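The bag problem

I have been reading a book about getting rid of things. It was lent to me with a certain look, and I finished it out of politeness, and I have to report that it contains one chapter on paper bags and that the chapter is wrong.

The claim is that a household needs no paper bags. You bring the thing home, you empty the bag, you fold it flat, you put it in recycling before your coat is off. The author says she had 36 of them behind her fridge before she saw the light. I believe the 36. I had 33 wedged between the washer and the wall when we moved out of the Vitermont apartment, and I only know that because the movers asked if they should go in a box and I got defensive and went through them one at a time on the kitchen floor.

What I don't believe is the part about the coat.

A bag with handles is a piece of furniture that happens to be made of paper. Candy goes in it. Receipts go in it. The thing you have to take back to the store goes in it and lives there until the return window shuts. I have bought proper containers for all of these jobs. There was a set of stacking bins from Grarnetti, which cost more than I will put in writing and which slid off each other if you breathed near them. There was the Soriano hanging pocket thing for the back of a door, rated for 14 pairs of shoes by somebody with very small feet. Both went to the thrift store in Trostetcombe. The bags stayed.

So when I see a setup that looks organized, I look for the bag. There is always a bag. You can hang a wire rack on one wall and a mesh basket on the back rail, get the counter a nice marble pattern, and the candy will still be in a paper shopping bag with a cartoon girl on it.

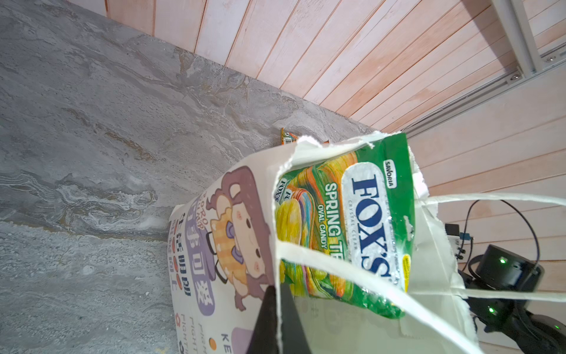
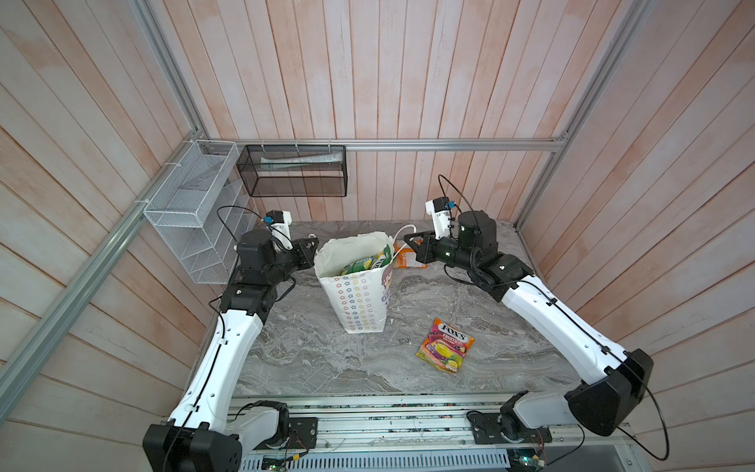 Candy in the bag, first picture. Empty rack on the left, second picture.

I find that rack very familiar. Slanted compartments, white wire, held on with cable ties, and not a thing in it. I have owned that rack in spirit about four times. You buy it because the slots look like they know what they're for, and then you get it home and nothing you own is the shape of a slot. The basket at the back is doing a little better, with one tube in it that could be toothpaste or could be some kind of cream. One tube is how it starts, I suppose. Mine had one tube in it for most of a year.

The bag has a torn top edge, and this is where the book and I really part ways. According to the book, a torn bag is "finished." I would say a torn bag is broken in. The stiff folded rim is the worst part of a new paper bag anyway, it catches on everything you try to pull out. The twisted paper handles are what you want to look at. If those are good, the bag is good. I have carried library books in bags that looked a lot worse than this one, in November, in the rain, and only lost the bottom once.

It's Fox's in there, the Crystal Clear ones, or at least a green package of what it calls Spring Tea oval candy. I don't know what spring tea tastes like as a hard candy and I have my doubts. The pile of them on the package is yellow and orange and green and pink, which is a lot of colors for tea. But a slippery plastic candy package is exactly the sort of thing that defeats a tidy person. It won't stand up and it won't stack. Put it in a wire rack with slanted slots and I'd give it until bedtime to end up on the floor. In a bag it just leans there with its name sticking out, so you know where the candy is. That's a label, if you want to be formal about it.

The book says to "decant." I tried decanting. I now own a glass jar with a clump in it.

I did look for the evidence, by the way. There's a line in the introduction saying the method has been tested in 2,000 homes, with no word on who did the testing or whether anyone went back later and checked beside the washer. I would like to see those homes in the second winter.

What I have changed is small. I keep the bags inside one bigger bag now, and when the bigger bag won't close I take some out. The book has a paragraph against this too. It's on the page with the corner turned down, and I didn't turn it down, so somebody wanted me to see it.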